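Chapter 6
Building a Receiving Corps

Learning goals
After reading this chapter you should be able to name the three main receiver positions, explain how a coaching staff divides practice time among them, and read a simple target chart.

6.1 The season Vallel could not throw

In September, the Vallel football program had a problem that showed up on the first page of every game report. The team could run. It had two experienced backs and a line that had played together for three years. But when opponents moved an extra defender close to the line of scrimmage, the quarterback, Khôi Ninh, had only one receiver he trusted, and everyone on the other sideline knew which one.

Head coach Tormod Rønning had lost four receivers to graduation. The players who replaced them were fast enough, but they had come from other positions. Giang Bùi had been a safety. Hiếu Thân had returned kicks and had never run a full route tree. In the first two games the team threw 28 passes and completed 14 of them, most of those to the same player.

The turning point came in the game against Tolline on October 2, 2021. Vallel threw 26 times in that one game and spread the ball to five receivers. Rønning had not found new players. He had changed what each player was asked to learn.

6.2 Three jobs, one label

Fans use the word "receiver" for anyone who lines up wide and catches the ball. Coaches divide the group more finely.

The split end, or X receiver, lines up on the line of scrimmage, usually on the side away from the tight end. Defenders can make contact with this player right at the snap, so the X needs strong hands and a quick release.

The flanker, or Z receiver, lines up a step or more behind the line. The extra space makes it harder for a defender to jam the route. The Z can also go in motion before the snap.

The slot receiver lines up between the tackle and the outside receiver. Slot routes are often short and break toward the middle of the field, where linebackers and safeties are waiting.

Assistant coach Nga Nghiêm gave each new player one of these jobs and kept him there for the whole month. Bùi, who had spent years reading offenses from the other side, went to the slot. Thân became the Z.

6.3 Practice repetitions

A receiver improves by running the same route many times with the same quarterback. Nghiêm set a target of 600 caught balls per player before the Tolline game, counting warmups, route drills, and team periods. Drops did not count toward the total. Each player kept his own sheet, and Nghiêm checked the sheets after practice.

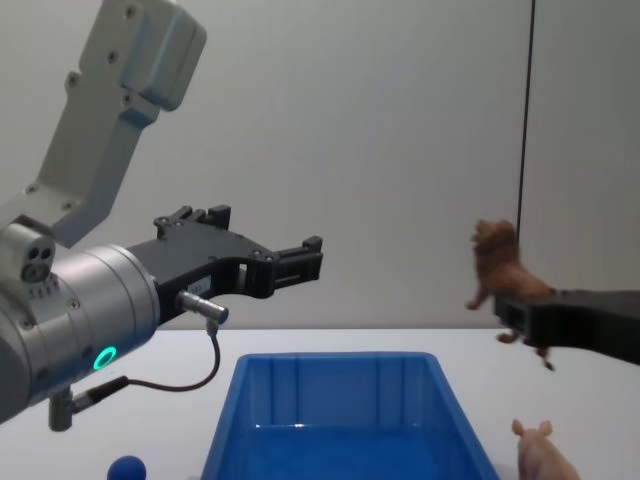 Figure 6.1 A robot arm with a black parallel gripper.

Young receivers commonly make two mistakes in these drills. The first is turning upfield before the catch is complete. The second is drifting at the top of the route, which gives the defender a path to the ball. Both are corrected at half speed first and then at full speed against a defender.

Key terms
Route tree: the numbered set of basic routes a receiver learns.
Release: the receiver's first movement off the line.
Target: a pass thrown toward a particular receiver, caught or not.

Section 6.4 explains how targets are charted and works through the first quarter of the Tolline game.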